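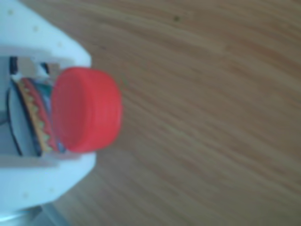 Bottles leak on airplanes for a simple reason. The air you sealed inside at home wants more room once the cabin pressure drops, and it will push your shampoo out of the way to get it. Any weak spot will do. The usual one is the closure, so look there before you blame the airline. A plain screw cap like this red plastic one can do a decent job if the threads are clean and it goes on straight. Flip tops are the ones that have ruined most of my shirts.

Print this page | E-mail to a friend

Start with the squeeze. Fill a soft bottle most of the way, press the sides in a little, and screw the cap on while you're still pressing. The bottle now has somewhere to go when the air inside expands. It looks dented and sad in your bag and should be left that way.

Wipe the threads first. Dried conditioner is a poor gasket, whatever it seems to believe about itself. A cotton swab and warm water take it off. Then lay a small square of plastic wrap over the mouth and screw the cap down on top of it. Fold the square double for oils.

Test at home, with water, upside down in a mug overnight. I skipped this once with a bottle of olive oil soap and arrived with the cleanest passport in the arrivals hall.

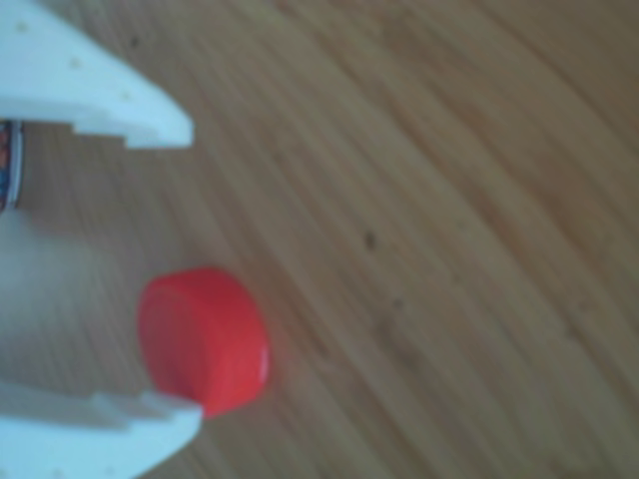

Can I bring a big bottle in my carry-on if it's nearly empty?

Where the 100 ml limit applies, the size printed on the bottle is what counts, so a large bottle with one sad inch of lotion in it can still end up in the bin. Move the inch to something smaller and check your departure airport's rules before you leave.

Pick your seat for the bag, too. I mean the bag's place in the suitcase. Liquids go in the middle, standing up if possible, inside a zip bag with the air pressed out, and nowhere near anything silk. Jocelyn Simard wrote in June to say she rolls hers in a dish towel, and that the towel has since seen 37 flights and smells like all of them. I tried it. The towel works, and you then have a dish towel on vacation.

Pens are bottles too. Carry a fountain pen either completely full or completely empty, nib up, during the climb. Same goes for roll-on deodorant, which should be opened slowly and pointed away from your face after landing.

Yogurt lids bulge in flight and then go off like a small cannon. Peel back one corner first and let it sigh.
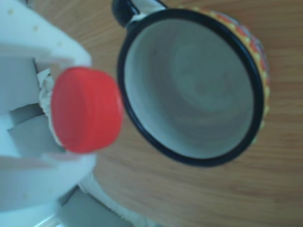

Red plastic bottle cap, tilted to show the side.

If the worst happens, don't rub. Scrape off what you can with a boarding pass, rinse the bag lining with cool water, and leave it open over the tub. Shampoo spills will keep foaming well past the point of comedy. Bontu Alemayehu swears by a splash of white vinegar in the second rinse, and it did cut the suds in my old duffel after around 40 minutes of me getting nowhere.

Home Kitchen Laundry Workshop Travel Ask Us

Related tips
Getting sunscreen out of a suitcase lining
Carry-on snacks that survive being sat on
Unsticking a jammed luggage zipper
Sleeping upright, and other lies
What to do with 3 odd airplane socks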